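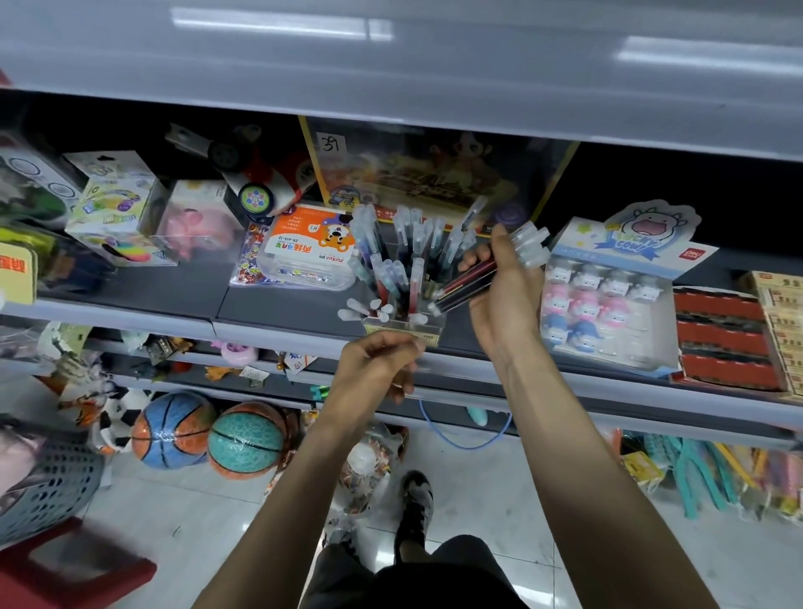
Ticket 400 — Greifervergleich Regalaufgabe, Kopfkamera / Controller
Status: offen
Priorität: hoch
Gemeldet: 15. Juni 2023
Standort: Truvville, Testregal

Problem: Stiftbündel wird beim Zurückstellen verloren. Nur mit dem Ello-Greifer, mit Dimavley nicht. Gleiche Trajektorie, gleicher Controller, gleiche Kamera am Kopf. Vorlage sind die Aufnahmen aus dem Laden (Gelstifte, Bündel in der rechten Hand, linke Richtung Acrylhalter).

Aufbau
Arm: Benjelloun, beidarmig, Firmware unverändert seit letztem Ticket
Greifer A: Ello, 2 Finger, Gummibacken
Greifer B: Dimavley, adaptive Finger
Controller: Regeltakt 400 Hz, Timeout 2000 ms

Verlauf

Erster Lauf Ello. Anfahrt ok, Bündel gegriffen, beim Anheben dreht es sich zwischen den Backen. Mittlere Stifte rutschen raus. Kraft hoch, dann klemmen die äußeren und die in der Mitte fallen trotzdem. War zu erwarten bei flachen Backen auf runden Schäften.

Dimavley gleiche Pose: hält. Dafür zu breit zwischen den Nachbarartikeln, Fingerrücken schleift am Displaykarton rechts. Kein Abbruch, aber Kraftsensor zeigt Spitzen. Im Log markiert.

Kamera: Tiefe auf den klaren Halter unbrauchbar. Löcher in der Punktwolke, Vorderkante springt. Die matten Kappen gehen einigermassen. Unterseite vom oberen Fachboden spiegelt auch, gibt Geisterpunkte genau da wo der Arm durch muss. Planer fährt deshalb einen Bogen nach unten und kommt der Regalkante zu nahe.

Versucht bisher:
- Belichtung runter: Geisterpunkte weniger, Halter weiter löchrig
- Halter als festes Modell in die Szene gelegt statt Punktwolke. Geht, solange ihn keiner verschiebt
- Ello mit Schaumstoff auf den Backen, hält besser, Schaum nach dem Lauf eingerissen
- Controller neu gestartet, kein Unterschied (hätte ich mir sparen können)

Timeout: linker Arm wartet auf Freigabe vom rechten, läuft in die 2000 ms und bricht ab. Passiert mit beiden Greifern, also nicht greiferspezifisch. Vermutlich Handshake. Bitte eigenes Ticket, gehört nicht hier rein — hab's nur notiert damit es nicht verloren geht.

Zwischenstand: Für Bündel Dimavley, für einzelne Stifte aus dem vollen Halter eher Ello, weil schmal genug. Wechsel mitten in der Aufgabe kann der Benjelloun so nicht. Links Ello, rechts Dimavley wäre ne Option, Kalibrierung dafür fehlt noch komplett.

Offen:
V-förmige Backen für Ello anfragen, Lieferzeit evtl. erst Oktober
zweite Kamera am Handgelenk, Halterung liegt da, Kabel zu kurz
Kollisionsmodell oberer Fachboden als Ebene eintragen
Kraftspitzen Dimavley nochmal ohne Nachbarkarton messen

Nachtrag: Ebene eingetragen, Bogen ist weg. Anfahrt jetzt gerade durch, Abstand zur Kante passt. Halterproblem besteht weiter. Ticket bleibt auf.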